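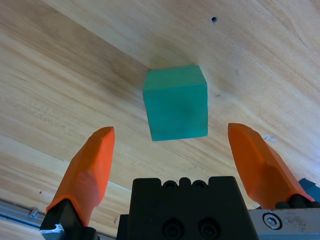
**Old Programs, New Readers: Saving the Grostum Fieldhouse Collection**
Student project report, local sports history, Aug 2, 2024

I signed up for this project because I like basketball and I needed the credit. I did not expect to spend most of June sitting on the floor of a storage room at Estby College, reading game programs from before my parents were born, and loving it!

The Grostum Fieldhouse was where Estby played its home games until the new arena opened on the other side of town. When the building closed, the paper that had piled up in the ticket office (programs, scorebooks, pocket schedules, a lot of parking receipts) was packed into 11 boxes and more or less forgotten. My job was to sort the basketball programs, scan them, and write a list that a fan or a family member could search.

## What I did

I started with the box that looked the worst. It had been under a leaky window at some point and the programs on top were stuck together, so I left those alone and asked the library how to handle them. The rest came apart easily. I sorted by season first and then by opponent, which sounds simple until you find out that a lot of the programs only say "Tonight" on the cover. For those I had to match the rosters inside with the scorebooks. A sophomore guard who is a junior in the next program is a great clue.

By the end I had 700 programs scanned, front and back covers plus the roster page. I wanted to scan every page, but the ads alone would have taken me into the fall. I did keep a folder of my favorite ads. The shoe store one with the coach balancing on one foot is going on my wall.

For the searchable list I used Juner, a free catalog program the library already had. It took me a full afternoon to set up the fields and I set them up wrong. I had one box for "opponent" and nothing for tournament games, where there were two games in one night and Estby might be playing in either one. I went back and added fields for "game one" and "game two," then fixed the records I had already typed.

## The Ccori game

Every old Estby fan I talked with brought up the same night, the double overtime win against Ccori. I heard that the place was so full people sat in the aisles, and that the lights flickered before the last shot. One man told me he was there and another told me that half the town says so.

The scorebook page for it is in the collection, and it is a mess in the best way. The second overtime is squeezed into the margin because the page ran out of columns. Estby won by 5. Somebody wrote the final score again at the bottom, much bigger, and underlined it so hard the pencil went through the paper. I got goosebumps.

The scorebook doesn't back up everything, though. The shot that people remember as the winner came with time left, and two free throws followed it. I put both versions in my notes.
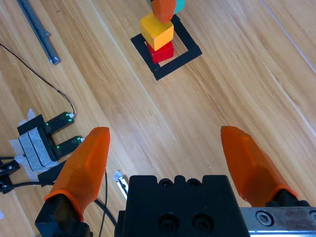
**Can people outside the college look at the scans?**

Anyone can use them at the library's front desk computer during open hours, and the library plans to put the list online once the records are checked.

## What is left

The stuck programs still need someone who knows paper. I also found 10 scorebooks with no year on them, and I only worked out the dates for a few. My best tip for whoever takes those on is to look at the referees' signatures, which tend to repeat within a season.

I would also love to see somebody record the fans. I took notes by hand and missed plenty, especially when two of them got going at once about whose seats were better. The women's team programs deserve their own project too. They start later in the boxes and they are thinner, but the scorebooks that go with them are beautifully kept, and I kept stopping to read them when I should have been scanning.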